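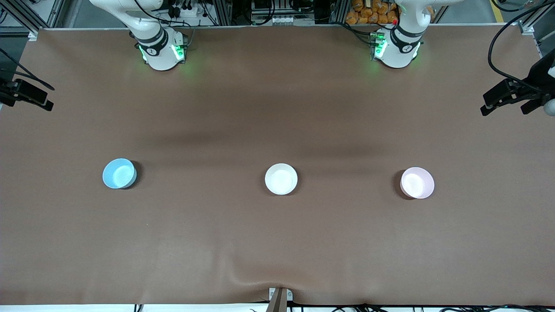
Small Bowls, the Drismont Tableware Room

The small bowls are the part of the room people ask about most, so they get their own page. We keep 65 of them, nearly all bought secondhand in and near Drismont. Light blue, white and pale pink are the three colors we set out first, in a row on brown paper, and the white one always looks brightest. The paper comes on a roll from Stiser and gets changed every December.

Light blue
The inside is paler than the outside and has a slight texture. Good for salt, nuts or olives. We have 14 in this color.

White
Plain, with a clean rim. These came from the Brestik sale in one box and were priced at 65 cents each.

Pale pink
Whitish on the inside. The hardest color to match if one gets broken.

Borrowing
Bowls can be borrowed for parties and school events, up to 200 pieces per order if you add plates and cups. Pick up at the Nakpan Street door before 4 p.m. Please return them washed and stacked by color.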